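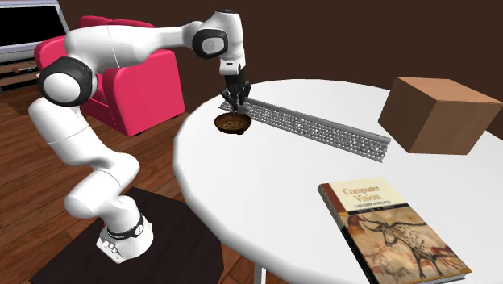

Cozma Event Check-In, Venue Edition
Attendance registration and signed-terms capture for public meetings, rallies and candidate forums

Overview

Cozma Event Check-In records who has registered for a political event, which version of the attendance terms each person accepted, and whether that person was admitted at the door. It is intended for campaign offices, party branches and venue operators that must keep an acceptance record after the event closes.

The Venue Edition runs on a local base unit with handheld scanners. An internet connection is needed to load the registration list and to upload the final record. It is not needed while doors are open.

What is supplied

1 base unit with power supply
2 handheld scanners with charging cradle
1 receipt printer, 80 mm paper
Network cable, 5 m
Printed setup card
Carry case

Scanner capacity can be extended to 22 handhelds per base unit. Additional handhelds are ordered separately under part number 301.

Registration and terms

Each event has one active terms document. The organizer pastes the text into the event record and publishes it. Once published, the text is locked. A change creates a new version, and anyone registered under the earlier version is flagged until the new one is accepted.

The acceptance entry stores the registrant's name, the time of acceptance, the terms version and the method used (web form, paper form or at the door). Guests on a group registration are listed individually. A group leader cannot accept terms for another adult. For minors, the name of the accepting parent or guardian is stored in a separate field.

Cozma does not supply legal wording. The blank event template contains headings only. Whether a liability release is enforceable depends on state law and on how it was presented, and organizers should have the text reviewed before publishing it.

At the door

Scanning a ticket gives one of four results.

Green: registered, current terms accepted, not yet admitted.
Amber: registered, current terms not accepted. The terms can be shown on the handheld and signed there.
Red: ticket already used or canceled.
Gray: code not recognized.

Amber results can be set to block entry or to allow entry with a supervisor code. The default is block. Supervisor entries are marked in the record and cannot be edited later.

Re-entry is off by default. When it is on, exit scans are required, and the occupancy figure on the base unit display goes up and down accordingly. The organizer sets the capacity limit. At the limit, handhelds show a hold message until an exit is scanned.

Specifications

Registrants stored per event: 50,000
Handheld battery: replaceable, 9 hours typical use
Code types: QR, Code 128, PDF417
Wireless range, indoors: 60 m line of sight
Base unit operating temperature: 32 to 104 °F
Handheld weight: 11 oz
Record export: CSV, PDF
Encryption: AES-256 at rest, TLS 1.3 on upload

Range is reduced by steel bleachers and by concrete walls. For arenas, order the Mullness range extender (part 839). One extender covers one additional level.

Data retention

Records stay on the base unit until the organizer confirms upload. After upload they are held for the period set in the event record, then deleted. Deletion can be suspended where a claim is pending. Registration data is not shared between campaigns, including campaigns that rent the same base unit from one venue. The unit must be cleared between rentals, and the clear procedure prints a receipt.

Purchase and rental

The Venue Edition can be purchased outright or rented by the event. Rental units ship from Tirusville and should be returned in the original carry case. Units needed for August should be reserved early, as fair and campaign bookings overlap in that month. Venues near Trirncombe can collect from the service counter there until 4:30 p.m.

The warranty on purchased units is 24 months, excluding handheld batteries and printer paper jams caused by non-specified rolls.

Technical questions before ordering: Nele Schwerdtfeger, Product Support. Include the expected attendance, the number of entrances and a floor plan if one is available.

Related parts

Handheld scanner, single (301)
Mullness range extender (839)
Receipt rolls, 80 mm, box
Replacement handheld battery
Charging cradle, four-bay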